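Objet : Re: [cellule-égouttoir] Arrêt de protection pendant la dépose d'assiette
De : Marlene Rieger
À : liste cellule-égouttoir

Bonjour à tous,

J'ai repris les journaux après le message de Khôi. Je le recopie pour ceux qui viennent de s'abonner.

Khôi Phan a écrit :
> Arrêt de protection au cycle 461, pendant la dépose dans l'égouttoir.
> Le bras a continué à pousser vers le bas alors que l'assiette
> touchait déjà le fond. Pas de casse, personne dans l'enceinte.
> Le programme Toltier indiquait « pince ouverte ».
> Je n'ai pas réarmé.

Le programme attend un retour de la pince avant de remonter. Ce retour est arrivé trop tôt, et la consigne de descente n'avait pas été remise à zéro.

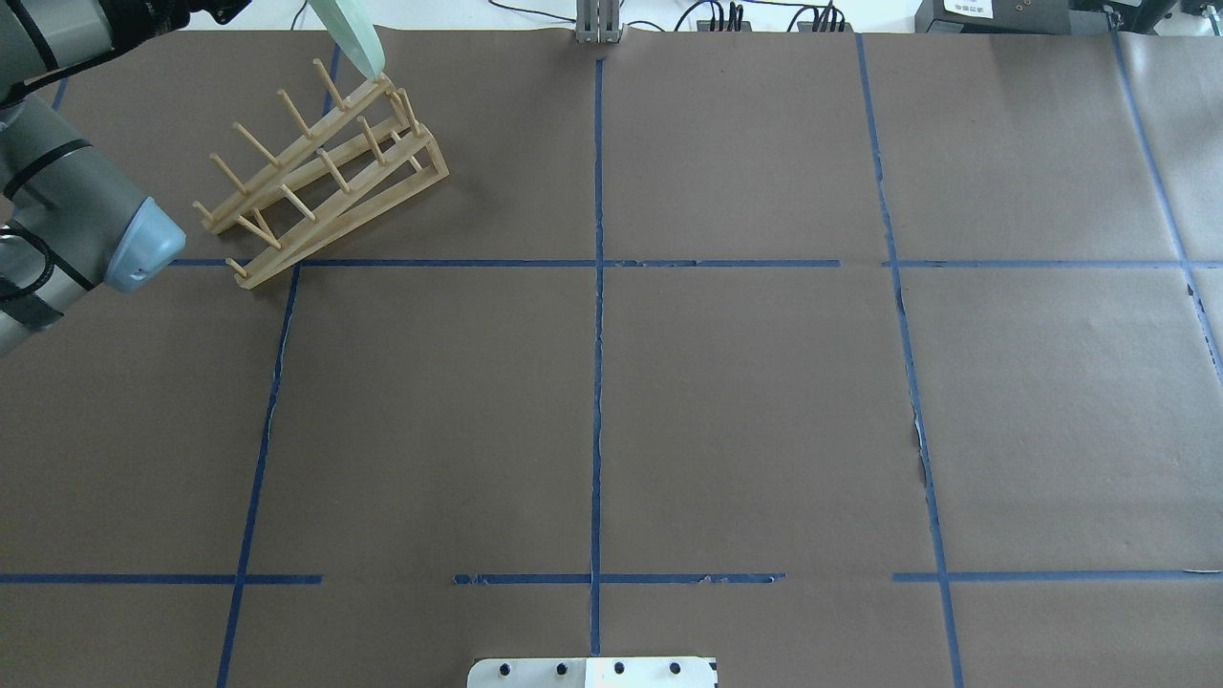 Le défaut s'est produit 3 fois depuis la mise à jour, toujours sur la dépose, jamais sur la prise. Volker pensait à un faux contact dans le câble de la pince. Je l'ai remplacé hier par celui de rechange et le défaut est revenu dans l'heure. Je penche donc pour le délai de scrutation, passé à 3000 ms dans la nouvelle configuration sans que la liste en soit avertie.
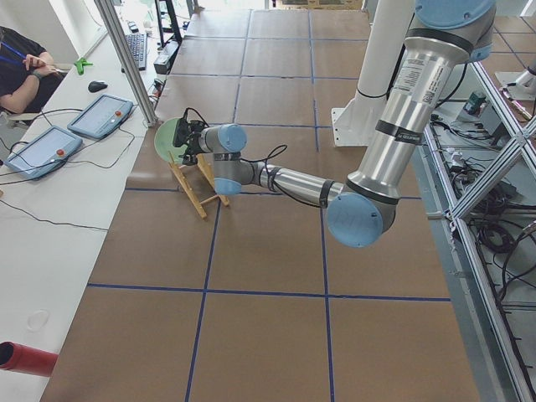 Ce qui m'inquiète davantage, c'est que l'arrêt est venu de la limite d'effort du bras et pas de notre surveillance. Avec une assiette plus fragile, on l'aurait cassée. Uwe, peux-tu vérifier si le seuil de Skistivport est bien chargé au démarrage ? Chez moi il reste à sa valeur par défaut.

En attendant, merci de respecter ceci :

1. Pas de dépose en automatique. Mode manuel, vitesse réduite, une personne à portée de l'arrêt d'urgence.

2. Avant chaque reprise, bras dégagé, contrôler le repérage au ruban bleu avec la caméra de poignet. Si l'origine a bougé, on recale avant de lancer quoi que ce soit.

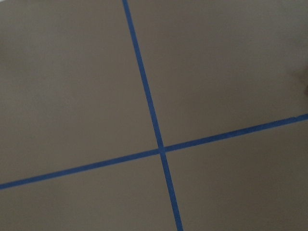 3. Après un arrêt, ne pas réarmer avant d'avoir copié les journaux. Le redémarrage écrase le tampon.

Ritu, il me faudrait aussi l'ancien fichier de configuration pour comparer.

Marlene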